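Subject: Re: [props-and-paint] first job out of school?

Hi all,

Satish asked, so I'll bite, but first the storage boxes:
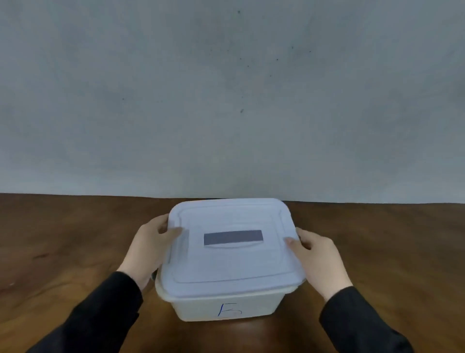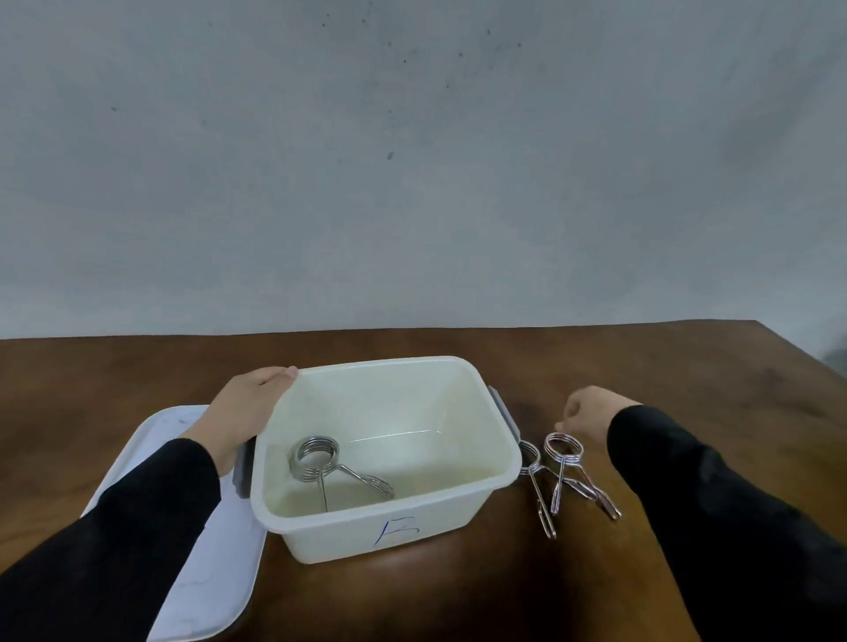 Parveen Khondokar

On May 2, 2026, Satish Kamath wrote:
> What was the first paid theater job you had, and would you
> take it again? My students keep asking me and I only have
> my own story to tell them.

Mine was summer stock at Ellholm! I was hired as a scenic painter and ended up running the fly rail as well (badly, for the first week). We did six shows in one June-to-fall season, and I slept in a dorm with five electricians who never, ever turned the lights off. Annapurna Thomas was the charge artist and she taught me to mix a gray that didn't go purple under the gels. I still use it.

Would I take it again? Yes, but I'd ask about overtime first. We had one changeover that ran over 27 hours and I was so tired I painted a door on the wrong flat.

Iman, weren't you at Lenihan that same summer? I'd love to hear yours.

Parveen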